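About Ekham Study House

Ekham started with 2 borrowed tables and a box of library discards, and we still can't quite believe how it has grown! We're an after-school language school for kids and grown-ups, with 10 teachers and classes in Spanish, Vietnamese, Thai and Greek.

Citlali Barajas opened the school after years of teaching Spanish out of her living room. Kha Huỳnh joined her the next fall and built our Vietnamese program from scratch (the Saturday-style singing hour was his idea, and the parents sing louder than the kids).

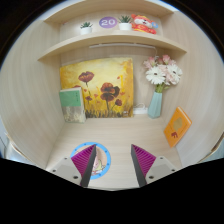

Classes stay small, never more than 8 students, so everybody gets to talk. We read real books, cook from real recipes, and write letters to pen pals at our partner school in Grorholm. Our lending library has 300 titles now, and Ratree Thongsuk is always hunting for more Thai picture books, so please send her your favorites!

New students can start in September or January. Come by any afternoon after 3 and sit in on a class.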